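Search this site
Enter keywords
Go

Last updated in August

Teaching with a nudge: a talk with Rocío Cordero

Rocío Cordero laughs when I ask how long it took her to get good at steering a robot arm with a joystick. "The first morning I couldn't get it to touch a block on purpose," she says. "By the end of the second week I was dreaming about it. You start to think with the tip."

Cordero runs the remote control sessions at Hudthorpe, where she and a small team have been teaching an arm to push things around a board. Pushing sounds like the easy cousin of picking up, and I said so. She was very patient with me.

"When you grab a thing, you own it," she says. "When you push it, you're negotiating. Hit a star a little off center and it spins. Hit a cylinder off center and it slides away from you in a direction you didn't want. So the person at the controls makes tiny corrections the whole time, and those corrections are what I want in the data!"

The project, called Kutomside, has 328 recorded demonstrations so far. Each one starts from a spoken request, something like "bring the red star over to the green star," and lasts no more than 90 seconds. Then the operator stops, the blocks stay wherever they ended up, and the next request begins from there.
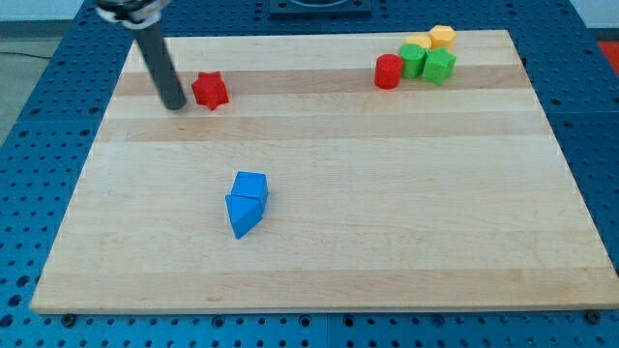
Topics: Learning from people

I wondered why they don't tidy up between runs. Cordero got quite animated at this. Early on they did reset the blocks into neat rows, and the arm learned neat rows beautifully. Give it two blocks jammed against each other, a cube and a triangle, say, and it had no idea where to begin.

"Now I love a mess," she says. "If two blues are stuck together and I ask for only one of them, the operator has to come around the side and peel it off. You can't write that down as a rule, or I can't. You can show it, though."

Her colleague Anneliese Engelhardt came to the work from the other direction. She used to teach arms by hand, taking hold of the wrist and walking it through the motion, and she still thinks that's the best way to learn how a machine wants to move. "Your own arm tells you when the path is awkward," Engelhardt says. The trouble is that your body ends up in the camera's view, and on a board this crowded you knock things. For pushing she has come around to the joystick (mostly, she adds).

They do argue about style. Engelhardt makes long, smooth strokes and lifts away cleanly. Cordero taps, taps, taps. For a while they worried that mixing the two would confuse the training, so they tried one version of the model on 128 of Engelhardt's runs alone. It moved gracefully and gave up easily. The version that learned from both of them was uglier to watch and much better at trying again after a miss.

"I was so happy about that," says Cordero. "All my fidgeting turned out to be good for something."

What does she tell a new operator? Go slower than feels natural, she says, and don't hide your mistakes. If the block slips past the tip, go back around and get it, and leave the slip in the recording. An arm that has only seen perfect pushes doesn't know what to do after a bad one.

The goal is 900 demonstrations, and after that she wants to try requests that change partway through, with someone calling out "no, a bit left" while the arm is moving. They tried it once, with Engelhardt doing the calling and Cordero on the stick. "We had to stop because we were both laughing," Cordero says. "But the star got there."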